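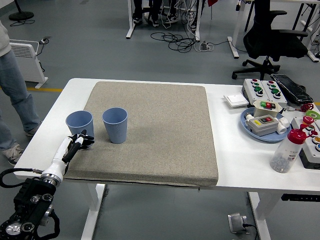 Week 2: Why things fall over (and why most things don't)

Stability is my favourite topic in the whole Everyday Physics course, and I hope by the end of this handout you'll be spotting it everywhere, on buses, in kitchens, in the way people stand when they carry shopping. The question is simple enough. When you nudge an object, does it rock back to where it was, or does it keep going? Take the two light blue plastic cups, standing upright on a textured pad. The base of each one is a small patch of support, and as long as the weight of the cup acts straight down through that patch, the cup stays up. Tilt it a little and it will try to come back. Tilt it far enough that the weight acts outside the base and over it goes!

Centre of gravity

Every object behaves as if all its weight were gathered at a single point. For a brick of even material that point is in the middle. For a hammer it is much nearer the head, as you'll know if you have ever balanced one on a finger (please try it, over something soft). The point doesn't even have to be inside the object. With a ring it sits in the empty space in the centre, and I still find that delightful.

Two things decide how far you can tip something before it falls:
How high the centre of gravity is.
How wide the base is in the direction you're tipping.

The second one catches people out every year. A bookcase is wide from side to side but shallow from front to back, so it is steady one way and quite easy to topple the other. When you write about stability, always say which direction you mean.

Worked example: the Bastura lamp

A standing lamp, which we'll call the Bastura, has a round base 40 cm across. Its centre of gravity is 40 cm above the floor, directly over the middle of the base. How far can it lean?

Half the base is 20 cm. The lamp is on the point of falling when the centre of gravity is right above the edge it is pivoting on, so
tan(angle) = 20 / 40 = 0.5
angle = 26.6 degrees

Now swap the shade for a heavier one, so that the centre of gravity rises to 80 cm. The tangent drops to 0.25 and the angle to 14 degrees. Same floor, same base, and nearly half of our safe lean has gone. Draw both cases side by side, it's well worth the five minutes.

Soft surfaces

So far we have pretended the floor is perfectly hard. Put a tall vase on a mattress and the sums get messier, as the surface sinks more on the side that carries more load. The vase leans, the load shifts further to that side, and the surface sinks a bit more. Sometimes this settles down and sometimes it runs away. We'll come back to it when we do springs.

To do before the next class

1. Find the balance point of a wooden spoon, then tape a coin to the handle end and find it again. Which way did it move?
2. A box is 30 cm wide and 60 cm tall, evenly filled. Work out its tipping angle.
3. Fill a bottle a third full, then right to the top. Tip each gently and write down what you notice.

Bring your sketches, however rough.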